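Robotics Club Project Report
Visit to the Trevness open day
Written up by Vojtěch Jireš, with notes from Anežka Gajdoš
Mar 14, 2019

Why we went

Our project is two arms sharing one table, so Ms. Cao (Meifang Cao, our advisor) said go see somebody who already does it. Trevness had an open day. We got the early slot, which was good because it filled up later and you couldn't hear anything.

What we wanted to find out:
- how they keep two arms from hitting each other
- how they pick up thin stuff, since ours drops pencils all the time
- how long setup takes

First part was a talk in the lobby by Manouchehr Yazdani, who runs the lab. Mostly history of the building and some slides on Wekham, their planning software. Skipping most of that. The one useful slide: they split the table into a left zone, a right zone and a shared strip in the middle, and only one arm gets to be in the strip at a time. The other one waits. Simple. We had been trying to do somthing way more complicated with predicted paths and it never worked.

Then upstairs to the demo rooms. Three of them, we saw 2. The first was sorting parts into trays, a single arm, fast but not much use for us. The second was the calligraphy table and we stayed there for the rest of the visit. Pin-yu Wan was running it. She picked calligraphy because brushes are annoying: round handles, different thicknesses, and they swing when they hang.

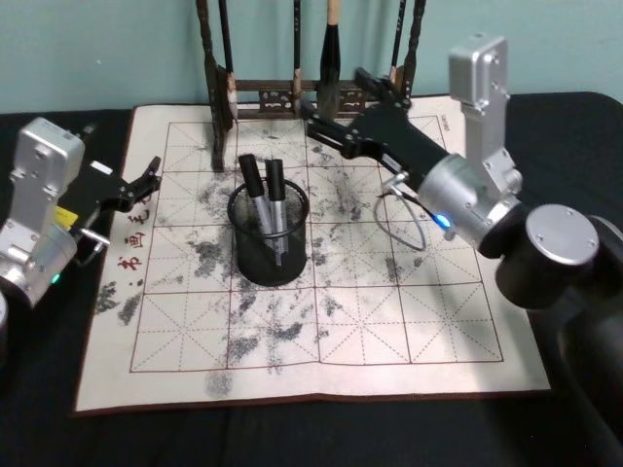

She said the hard part is the grip, way more than the drawing. Squeeze too hard and a round handle rolls out of the jaws. Too soft and it slips down when the arm moves. Their fix is to close in two steps, light touch first, check the motor current, then close the rest of the way. We asked if you need a force sensor for that. No, current is enough for most objects. Big news for us, we can't afford the sensor.

Other things from her, in no order:
- practice run with the arms at low speed every morning, no exceptions
- cables are what breaks. leave slack but not so much that it snags
- they logged 571 tries at the brush task before changing the gripper pads, and she wished they'd changed them at 100
- dark cloth on the table helps the camera software find edges (Anežka wants to try an old bedsheet dyed black)

Asked about calibration. They redo it whenever someone bumps the table. Takes her a few minutes, takes us most of a meeting. She showed Anežka the script, and the trick is they save the last good position and start from there. We start from zero every time, dumb.

What we're changing

Middle strip rule goes in first. I already started on it, the waiting part works, the handing over part sometimes locks up with both arms waiting on eachother. Two-step grip is next, Anežka has that. Then new pads, if the Ďurica ones fit our jaws, need to measure.

Still don't know: what happens in their setup if an arm drops something in the strip. Forgot to ask. Ms. Cao is emailing Pin-yu Wan for us. Final demo is in July.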